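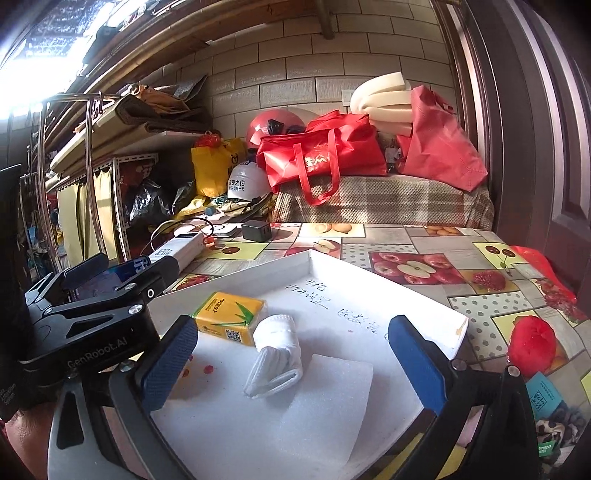 **Bullville: Curkex opens its Tray Table, a free class on packing small things**

Starting in March, we're running a new drop-in class at Curkex, our little shop and workroom in Bullville, and I couldn't be happier to be the one writing this announcement. I'm Tamara Prokopenko. I've taught closet and kitchen sorting here since we opened, and this is the first class I've put together that is only about the little stuff: tissues, socks, chargers, cables, the bits of foam you keep from a delivery and then never use.

The class is called the Tray Table, and it's free. You sit down at a table with a fruit-print cloth on it (my choice, I like a cheerful table), you get a shallow cardboard tray, and you pack it with things you'd really carry. A pack of tissues goes in. Something soft and folded goes in next to it. A thin sheet of foam lies flat on the bottom for anything that scratches. Then you take it all out and try it again a different way — that second try is where most people start talking to each other, and it's my favorite part of the evening.

We use plain white trays, and we use them until they fall apart. People write on them, the corners tear, and I keep them in rotation anyway. If you want a fresh one, ask me and I'll dig one out.

**What we cover**

Each session has two halves. In the first we work on soft things, mostly how to fold them so they keep their shape when the tray gets tipped. I like a sock rolled down from the cuff, but Hervé Sabatier, who teaches the class with me, folds his flat and will tell you why at some length! You'll hear both sides and can pick.

The second half is power banks and cords. Bring your own, tangled is fine. We coil each cable loosely, find a place for the connector end, and decide whether the power bank rides in the tray or gets its own pouch. If you're flying, check with your airline about power banks before you come, and we'll pack to whatever they told you.

"I've been stuffing cables into coat pockets my whole life," Hervé says. "Then Tamara handed me a tray and told me to sit down. I'm still a bit annoyed at how much I enjoyed it."

**Who it's for**

Anyone with a drawer they avoid opening. We had a trial run over the winter and got commuters, a couple of new parents, one man who was moving to a much smaller place, and a grandmother and granddaughter who packed one tray between them and argued over the tissues. Kids are welcome with a grown-up. Sessions are small, six seats each, so please sign up first at the counter or by phone.

**When and where**

The class starts at 6 in the evening and we're usually sweeping up by eight. We're at 322 Varkar Street, side door, up the short ramp. Parking is easiest behind Stoyanova, the bakery next to us, and they've kindly said our people can use their lot after they close. (They also leave us whatever rolls are left over, so come a little hungry.)

Trays, foam sheets and tissues are on us. Bring your own socks, your own chargers, and the bag you plan to carry it all in, even if it's an ugly one. You can take your packed tray home, or leave it here for the next person to use.

**Press and questions**

Reporters and local newsletters are welcome to sit in on a session, and I'll gladly save you a seat if you let me know ahead of time. Ask for Tamara at the Curkex counter — if I'm up a ladder, Hervé can answer most things, except about socks.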